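Equipment Planner for Robot Work Cells (full time)

Fliltumine, purchasing and planning office
Published 24 January 2022

We are searching a person who plans and buys the equipment for our robot work cells. The position is new. Until now Edeltraud Hollenstein has done this work next to her other duties, and she will introduce you to all running orders.

Our work is handling of consumer goods: bottles, cartons, crates, everything that stands on a shelf in a household store. At present we run 5 cells, and the budget plan foresees 18 by the end of next year. Every cell needs an arm, a hand, a table, racks, crates and a stock of spare parts, and all of this must be ordered in the right sequence. The hands have the longest delivery time, so they come first in every plan.

You will sit near the cells and not in a separate building. We find it important that the planner knows how a jointed hand reaches over a work table and which goods lie there, before he or she signs an order for the next ones. 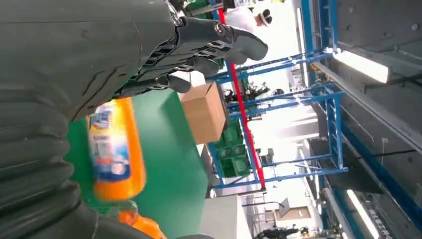

Your tasks

Keep the equipment list and the budget for each cell, including spare fingers, covers and cables.
Ask for offers and compare them. For larger orders we require three offers in writing.
Speak with our suppliers Baumgartner (racks and tables) and Pillel (hands and spare parts) about prices and delivery dates.
Prepare the order plan for the second half of the year. It must be ready in June.
Enter all orders in Trumeo, our planning software. Training is given.

What we expect

At least 3 years in technical purchasing or production planning. Experience with robots is welcome but not a condition. You should read a technical drawing without help and write clear e-mails in English. A second language is useful for the contact with suppliers.

What we offer

A permanent contract after the trial period, 31 days of paid vacation, and flexible hours outside of the delivery mornings.

How to apply

Please send your resume and a short letter to Rahel Grabner, personnel office. Write also from which date you can start and which salary you have in mind.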